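Notebook > Bench cell > Entries

Jan 27, 2019

Cell off at the isolator before breakfast and the whole morning spent on the Helico arm. The drift on the wrist joint that started on Thursday was worse by last night. Home position repeated well enough from cold, but after 122 cycles the fingers were closing far enough to the left to touch the neck of the work before the pads had it. Took the gripper off to rule it out.

The Ghumman gripper is fine. Slides clean, both pads seated, no play at the jaw when locked. The left pad has a shiny patch where it has been rubbing. Turned it end for end and marked the back with a scribe so I know which way it has been. The screws had been done up by hand only, my own doing in July, and two of the four moved with no effort. Refitted all four with thread lock and the small torque driver.

Wrist joint next. Cover off, belt inspected, no missing teeth, some dust from the belt in the bottom of the housing. Tension was low. Brought it up in quarter turns until the reading sat in the middle of the band given in the manual. One grub screw on the motor pulley was slack and I think that is most of the fault. The flat on the shaft has a slight burr. Dressed it with a fine file, vacuumed out, new screw, cover back on.

Rezeroed from the Korley controller. It refused the first attempt with a limit error, as it does whenever the joint has been moved by hand with the power off. Cleared it, jogged off the stop, zeroed again. Old offset written on the inside of the cabinet door with the new one under it. Backed up the parameters before and after – I did not do that last time and lost an evening to it.

Ran 100 cycles empty at reduced speed. No visible creep against the scribe line on the base plate. Ran the same again at full speed with a dummy block. One missed grip, near the start, which I put down to the block being set down crooked. Temperature on the joint housing steady by the end.

Afternoon on the pick routine. The approach height has been 300 mm from the start and is far too cautious, it wastes time on every move. Before changing it I went through the motions by hand on the table, to see where fingers go on a figure that is lying down and on one gripped by the top.
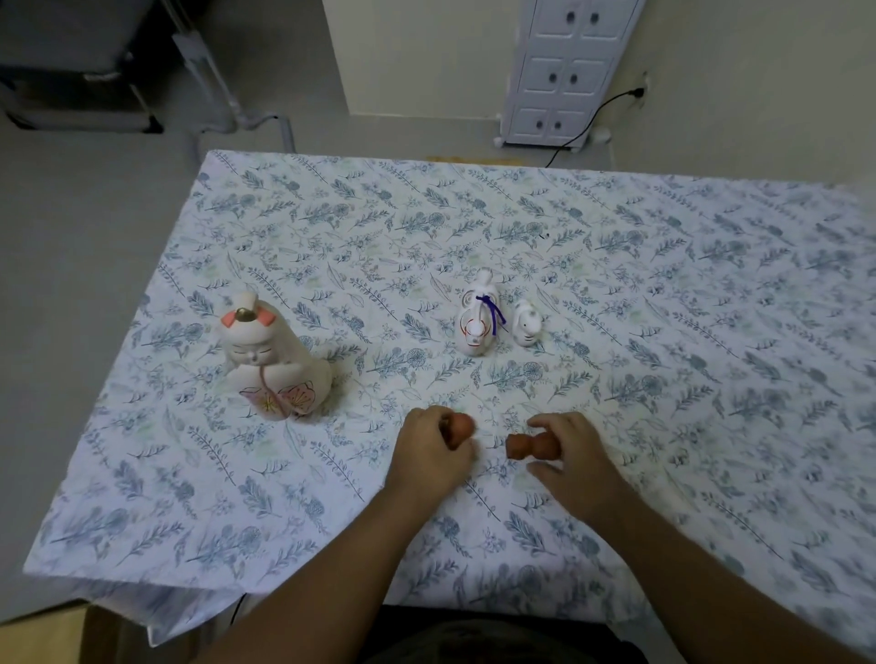
Hand run with the two wooden figures. White ceramics behind.

The narrow neck is the obvious place to take hold and a poor one for the pads, too little flat. The body is better on the one lying down, but the gripper then has to come in across the figure, so the wrist needs turning before descent and not during it. Split that into two moves in the routine. For the top grip I have left the angle as it was and reduced the closing force by one step. Ceramics stay out of the routine until the force setting has been checked on wood for a full day.

The Trirnwood spares order still has to go in: one belt, grub screws, a pair of pads, thread lock. Also a new filter for the cabinet fan, the present one is grey right through.

Left the arm parked with the brake on and the controller off. Check zero from cold tomorrow before running anything, and again after about an hour. If the offset has moved the pulley will have to come off.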